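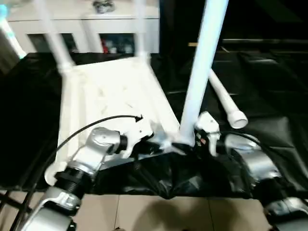 WANTED – people to put small tables together, Brumham

Posted 1/30/26

We need extra hands at the Brumham unit. Flat pack side tables mostly, the light white sort – top goes face down, legs push into the corner sockets, flip it over, done. Then wiped, checked for wobble and stacked. Not hard but you do need to care wether a leg is in straight.

500 tables to get through on the first order, for the Pirzada holiday lets. More after that if it goes well. Work runs till September at least.

What you'd be doing
- unpacking tops and legs, keeping the sets together
- fitting legs, all four, pushed right home
- keeping the covers on the benches clean so the tops dont scratch
- putting marked or cracked parts in the returns crate – do not bodge them
- loading the van, shared job, everyone takes a turn

Who we want
No experience needed. Decent grip, OK on your feet for a shift. Bring your own shoes with a proper toe. Must be 18 or over. If you've done kitchens or wardrobes before say so, there is a bit of that coming from the Irness side.

Shifts are mornings or afternoons, 3 a week to start. Paid trial shift, so you find out if it suits. Tea and a warm room provided. Bus 227 stops at the gate, parking is tight.

To apply – short note through the Brumham office, quote job 2208. Say which shifts you can do and when you could start. No CV needed. We will ring back, please leave a number that works.

Comments

mossybank: Is the trial shift in Brumham or over at Grudcombe? Grudcombe is two buses for me

tinlid44: Brumham I think, it says the gate stop

pk_odd: did this last year, fine work, thumbs ache the first week. take a cushion for the tea break chairs

Recent listings
Van driver's mate, Grudcombe
Wardrobe fitters, Irness
Evening cleaner, Brumham
Packing and labels, part time, Pirzada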